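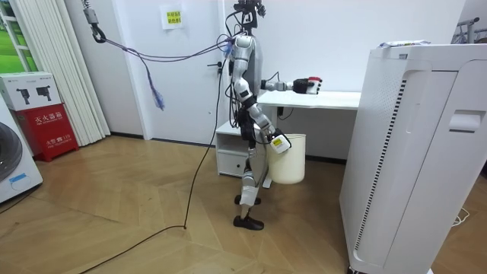 Can I swap my fixed fractional week for a different one without paying the exchange company?
Usually you can, if you find another owner in the same building who wants your week and both of you tell the management office in writing before the cut-off in your ownership papers.

Fractional and shared ownership > Using your weeks

Swapping weeks inside the same building
Posted by Tekle Tilahun, 2022-08-18

We bought a one-thirteenth share in a two-bedroom flat at the Macapagal last year, which gives us four weeks. Three of them are lovely. The fourth falls at the muddy end of March, when the lifts are winding down, the restaurants are closing and the hot tub is full of people explaining how good it was in February.

I would like to trade that week for one in early summer. The owners' pack sends me to Wimport, the exchange company, who want a joining fee, a yearly fee and then a fee for each swap. I added it up to 558 for the first year, to move from one bedroom with a view of a car park to, as far as I can tell, the same bedroom.

Is there anything to stop me simply asking the other owners? The pack runs to 25 pages and mentions swaps once, in a sentence that stops at "subject to".

Tsion Teshome
Nothing stops you asking. I have owned at the Plalleck for years and most of us trade directly. There are a few things to sort out before you shake hands on anything.

Get hold of the actual declaration or use agreement. The owners' pack is a sales document wearing a sensible jumper. Look for the headings "use periods" and "assignment of use". In ours, a swap has to reach the office 60 days before the earlier of the two weeks, signed by both sides. Yours will have its own figure, and it may be a silly one.

Then agree who pays what. The yearly dues normally stay with the deeded owner whatever happens, so you go on paying for your mud and they go on paying for their sunshine. The departure clean is different. At our place it is charged to whoever slept there, and I once got a bill for a party of six I had never met because we hadn't written that part down.

Check that the other owner is up to date with their dues as well. If they're in arrears the office can refuse entry, and you'd find this out at the front desk with your luggage. Ask them for a recent statement. People are oddly offended by this, but they do send it.

As for finding someone, the office probably won't give you names, but ours will forward an email if you ask nicely. Offer your week plus a couple of nights from a better one. A bare swap of late March for June is going to need a very keen skier or a very poor reader of calendars.

Dean Furnival
Just rent it out and use the money to book somewhere in June. That's what I do. Took me about ten minutes.

Tekle Tilahun
Dean, what did you get for it?

Dean Furnival
Less than the dues.

Teodoro Herrero
Tsion has covered most of it. I'd add that some buildings rotate the calendar, so look at next year's before you give anything up. At the Stinuretti my dud week moves along by one each year and eventually turns into Easter, at which point I become very popular.

Also see whether you already belong to Wimport. Some developers pay the first year's membership for new buyers and then mention it to no one. If so, you would only owe the swap fee, and it might be worth it for the one go. Ring them with your contract number to hand and turn down the upgrade. There will be an upgrade.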